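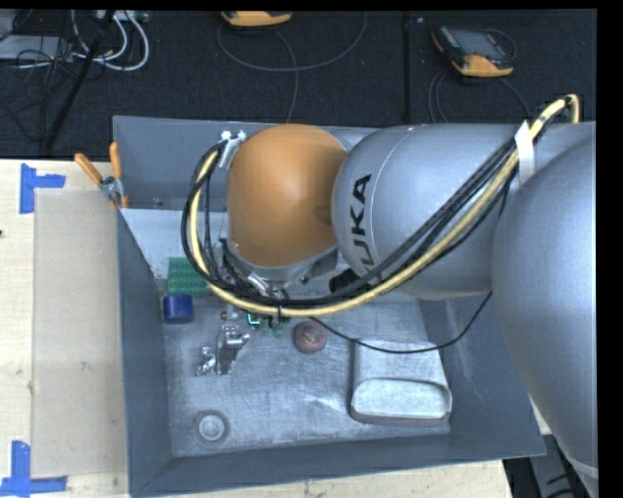

# Cellule de dévracage Pinus : démonstration sur rendez-vous

La cellule Pinus prélève des pièces mélangées dans un bac et les dépose une par une à l'endroit voulu. Kestlow la construit dans son atelier de Cindelero, où elle peut être vue en marche avant tout achat. La démonstration se fait sur la machine de l'atelier, avec le bras KUKA, le bac métallique et le logiciel de commande Sang.

Prochaine journée portes ouvertes : 23/05/2026. Une autre session est prévue en octobre. Entre les deux, les visites se font sur rendez-vous, par groupes de six personnes au plus.

## Ce que comprend la cellule

- un bras articulé à poignet creux ou à faisceau extérieur, au choix
- un bac ouvert en tôle, parois inclinées, fond plat
- un préhenseur à doigts métalliques, remplaçable par une ventouse
- une caméra fixe au-dessus du bac
- l'armoire de commande et un boîtier d'apprentissage
- une licence Sang, mises à jour comprises la première année

Le bac ne fait pas partie du châssis. Il se pose sur deux rails et se retire par l'avant quand le bras est au repos. Les clients qui ont déjà leurs propres bacs peuvent les garder si la longueur intérieure ne dépasse pas 1 000 mm.

## Caractéristiques

| | |
|---|---|
| Longueur utile du bac | 998 mm |
| Ouverture maximale du préhenseur | 157 mm |
| Charge, préhenseur non compris | 20 kg |
| Alimentation | triphasée, 400 V |
| Air comprimé | seulement avec la ventouse |
| Langues de l'interface | français, anglais, letton |

Les valeurs concernent la configuration livrée par Kestlow. Elles changent avec le préhenseur et le bras retenus, et le devis indique toujours celles qui s'appliquent.

## Déroulement d'une visite

La visite dure une demi-journée. Elle commence à l'atelier, sans présentation en salle.

Le premier essai se fait avec des objets qui n'ont rien en commun : un bloc vert, un cylindre bleu foncé, un récipient métallique aux coins arrondis, quelques petites pièces brillantes. Les surfaces métalliques sur un fond métallique sont le cas difficile pour la vision, et nous préférons le montrer dès le début. Le bras travaille à vitesse réduite. Les prises manquées sont enregistrées au même titre que les autres, et le journal peut être consulté sur place.

Le deuxième essai se fait avec vos pièces. Apportez-en au moins une dizaine par référence, de préférence avec leurs traces d'huile ou de poussière habituelles. Les pièces neuves sorties de l'emballage donnent des résultats trop favorables. Les objets fragiles sont acceptés, mais Kestlow ne les remplace pas en cas de casse.

Pendant la dernière heure, un opérateur de votre équipe prend le boîtier d'apprentissage. Il crée une référence, règle la force de serrage et relance un cycle. Aucune connaissance en programmation n'est demandée pour cette partie. Pour la modification des trajectoires, en revanche, il faut avoir suivi la formation de deux jours.

Laine Kļaviņa, responsable des essais, conduit les visites et rédige le compte rendu. Vous le recevez dans la semaine, avec le journal des prises et une liste des références que nous jugeons faisables, à revoir ou hors de portée.

## Câblage et entretien

Sur la version à faisceau extérieur, la gaine et les câbles longent le bras et forment une boucle au niveau du poignet. Cette boucle doit rester assez large pour que le poignet tourne sans tirer sur les connecteurs. Les colliers se contrôlent à l'œil chaque semaine. Le faisceau complet se remplace en une heure environ, sans démonter le poignet.

Le fond du bac se raye vite. Les rayures et les reflets n'empêchent pas le fonctionnement, mais il faut refaire l'image de référence du bac vide après les premières semaines d'utilisation, puis une fois par trimestre. La procédure se lance depuis Sang, menu « Bac », et prend quelques minutes.

## Ce que la cellule ne fait pas

Pinus ne trie pas par poids. Elle ne prend pas les films souples, les sachets ouverts ni les pièces emboîtées les unes dans les autres. Elle n'est pas prévue pour le contact direct avec des denrées. Un bac rempli à ras bord ralentit nettement le cycle : nous conseillons de s'arrêter aux deux tiers de la hauteur.

## Accès et consignes

L'atelier est de plain-pied. Chaussures de sécurité obligatoires ; des paires de prêt sont disponibles du 37 au 46. Les cheveux longs doivent être attachés. Les photos sont permises, sauf pendant les essais d'un autre client. On reste derrière la ligne au sol tant que le bras est sous tension.

## Réserver

La visite est gratuite. Les frais de transport des pièces restent à votre charge, aller et retour. Indiquez dans votre demande le nombre de visiteurs, les dimensions et le poids des pièces, la matière et la cadence souhaitée. Les pièces envoyées à l'avance doivent arriver à Cindelero cinq jours ouvrés avant la visite, à l'attention de Laine Kļaviņa, service essais.

Délai de livraison de la cellule après commande : quatorze semaines, mise en service comprise.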